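The Lastside Road

The bus stopped at Sollon and didn't go any further. Driver said so over his shoulder, engine already off. Road's gone at Lastside, he said. Not closed. Gone.

Dorottya Dudás had one bag and a cake tin. The cake was for her aunt, who would be seventy tomorrow and who had not spoken to Dorottya's mother in twelve years and had agreed, by letter, to speak to Dorottya instead. For one afternoon. Lunch at one, the letter said. Don't be late, your mother was always late.

How far is it, she asked.

To where?

Drornent.

He thought. By the road or as it is now?

As it is now.

He looked at her shoes. They were all right, her shoes. Brown, flat, bought for walking round museums.

Seven miles, he said. Go over the top. Don't go by the river whatever anyone says.

So she went and sat in the waiting room, becuase it was raining, and because it was four o'clock in September and she wanted to think. A bench, a stove that wasn't lit, a timetable with half the numbers peeled off. Bus 821, Sollon to Drornent, calling at Lastside. Somebody had drawn a little fish beside Lastside. A man was asleep on the bench with his hat over his mouth, so she stood.

She thought about ringing her mother. Didn't.

What would she even say. I'm nearly there. I'm at Sollon. And her mother would go quiet, then say, is the bakery still there, the one with the blue door, and then she would cry, and then Dorottya would have to stand in a waiting room with a sleeping man and be kind down the telephone. She'd been kind all summer. She was worn thin with it.

The bakery was still there. BODNÁR over the door in curly letters, and the door was green.

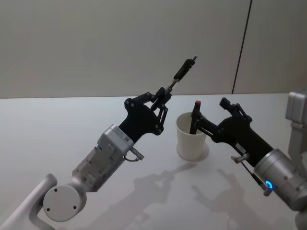 White table, grey wall.

She went in to ask the way. That was all. Asked the way and came out twenty minutes later with two rolls, a borrowed oilskin and a good deal of information about her own family.

You're a Dudás, the woman said. Old, broad, flour to the elbow. Didn't ask it, just said it.

Yes.

Which one's? The one that stayed or the one that went?

The one that went.

Ah, said the woman, and wrapped up the rolls. Then she unwrapped them, and put butter in, and wrapped them again. Your mother used to come in here with wet hair, she said. Straight out of the river, every day, April even. Dripping on my floor. I'd say to her, you'll die of that, and she'd say, then give me the bun now.

Dorottya had never seen her mother swim. Had never seen her mother so much as paddle. On holidays she sat at the back of the beach in a cardigan, facing the car park.

She doesn't swim, she said.

No, said the woman. Well. She wouldn't now.

And wouldn't say any more. Held out the oilskin. It'll be big on you. Bring it back or don't.

The way over the top began behind the church. A gate, then a track, then less of a track. It rained sideways. She ate the first roll walking, one hand, with the cake tin under the other arm and the bag banging on her hip, and the butter was so good she stopped for a second, just stood there in the wet chewing.

Then on. Sheep. A wall with a gap in it. A long pull up through bracken, gone brown already at the tips, with the water running down the path the other way as if it had somewhere better to be. She thought about wet hair. She tried to put wet hair on her mother and couldn't, it kept coming out as a hat.

At the top there was a stone with 400 cut into it. Feet or paces or years, no telling. She put the tin down on it and rested her arms.

You could see everything. The river, brown and fat and right out of its bed. The road coming along beside it like a good child, and then at Lastside, no road. Just the river taking the corner. A few roofs up the bank. One car stood on the far side with its lights on, and somebody walking up and down next to it. 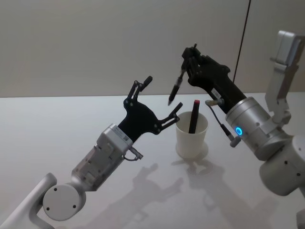

It was getting dark quicker than she'd planned. She hadn't planned, is the truth of it. She'd been going to sit on a bus.

Downhill was worse. Twice she went over, once properly, full length, and the tin went ahead of her on its own, clanging, rolling on its edge like a wheel until a thorn bush got it. She lay and listened to it go. Then she laughed, she couldn't help it, lying in a ditch in a stranger's oilskin. Then she got up because the ground was freezing.

The lid had held. She didn't look inside.

She came down into Lastside by somebody's back garden, through the beans. A woman with a torch said, who's that, and Dorottya said, sorry, sorry, I'm only going through, I'm going to Drornent.

Not tonight you're not, said the torch.

Is it far?

It's not far. It's the bridge. They won't let you on it till it's light and they've had a look underneath.

And the torch came up and went over her, shoes, knees, tin, face. Stayed on the face.

Oh for heavens sake, the woman said. You're early. It's tomorrow.

The aunt had come to Lastside in the morning to fetch a neighbour's hens out of the wet and then the road had gone behind her and that was that. She was stuck too. She'd been stuck since ten. She was wearing a man's trousers and someone else's cardigan and she was furious, mostly about lunch. There was a joint of pork sitting in her larder over in Drornent with no one to put it in the oven.

They sat in the kitchen of the people with the beans, who had gone up to bed and left them the lamp. The hens were in the scullery, muttering.

You've got her chin, said the aunt.

People say.

It's a bad chin. I've got it too. Is that a cake?

It was, said Dorottya.

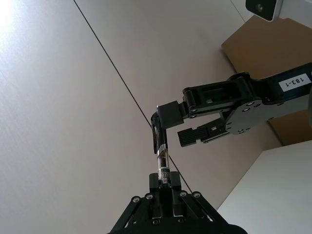
They opened it. It had been a walnut cake, three layers. Now it was one layer, more or less, and the cream had gone up the sides and into the lid. The aunt looked at it for a good while. She got two spoons out of the drawer.

They ate it out of the tin, from opposite ends. Neither of them talked. The clock in there was loud and slow and wrong, it said twenty to three and it can't have been past nine.

Did she make this? the aunt said.

Yes.

She's put orange in.

She always puts orange in.

I put orange in, said the aunt. That's mine. I showed her that. And she dug her spoon in harder, and her eyes had gone very bright, and she kept them on the tin.

Dorottya had a whole list of questions. She'd written them on the train, on the back of the ticket envelope, in order, the easy ones first. It was in her bag and the bag was soaked and anyway it didn't seem like the sort of thing you could take out and read from.

The woman in the bakery said she used to swim, she said.

The aunt put her spoon down.

Outside the river was going past with a noise like lorries. You forgot it and then you heard it again. One of the hens said something and another one answered.

We both did, the aunt said. Every day. There was three of us, then.

Three?

She never told you three.

No.

The aunt got up, and Dorottya thought, that's it, that's my afternoon gone. But she only went to the stove, shoved in a bit of wood, moved the kettle across. Stood with her back to the room, waiting on it. Big shoulders, like Mum's. Exactly like Mum's, when she's at the sink and doesn't want to be asked.

He was the youngest, the aunt said, to the kettle. He was called Tibi. He was a little devil and he could swim better than the pair of us, and I'll tell you about it, but I'll need you to ring her first.

Now?

There's a telephone in the passage. They won't mind. I want her to know I'm telling it. I don't want to do it behind her back, I've done enough.

The passage was pitch dark. She felt along the wall for the telephone, past coats, past a barometer or something that swung when she touched it. Dialled by counting the holes. It rang once.

Hello, said her mother. She must have been sitting right on top of it. Dorottya? Is it you? Is the road all right, I heard it on the radio, I've been sat here, are you there, did you get there?

I'm at Lastside, Dorottya said.

Nothing. Only breathing.

Mum. She's here. She's putting the kettle on. She says you put her orange in.

And behind her in the kitchen the chair scraped back, and her aunt came down the passage in the dark with her hand held out.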